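November 7, 2025

Slept badly and was up before six. Made the lentils for the weekend and put two boxes in the freezer. The landlord wrote again about the radiators. I will answer him tomorrow.

Spent the morning on the hall plans for Heltetstead. Saranya wants the echo problem settled before the winter program starts, and she has 30 people signed up for the reading group already. I told her the curtains alone won't do it. She doesn't want to hear that, but she didn't argue either.

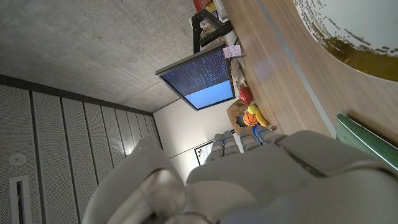 The main question is what goes on the walls. Carpet tile is cheap and looks it. Thirumalai thinks we can leave the ceiling alone and treat the two long sides, and I am coming around to his view. Pale gray perforated panels with the dark grooves between them look fine next to a bare concrete ceiling, and the vent slot and the little round white fixture sit in among them without any fuss. I had worried it would feel like an office. Gray on gray is a bit cold, so I would want wood in the tables at least.

Worked out that the first order would be 72 panels. Triken quoted 12 days for delivery in August and I don't know if that still holds. Must call.

Walked to Olia after lunch for bread and stamps. Rain on the way back. My left knee was sore on the stairs again.

Soup for supper. Read 4 pages and put the light out.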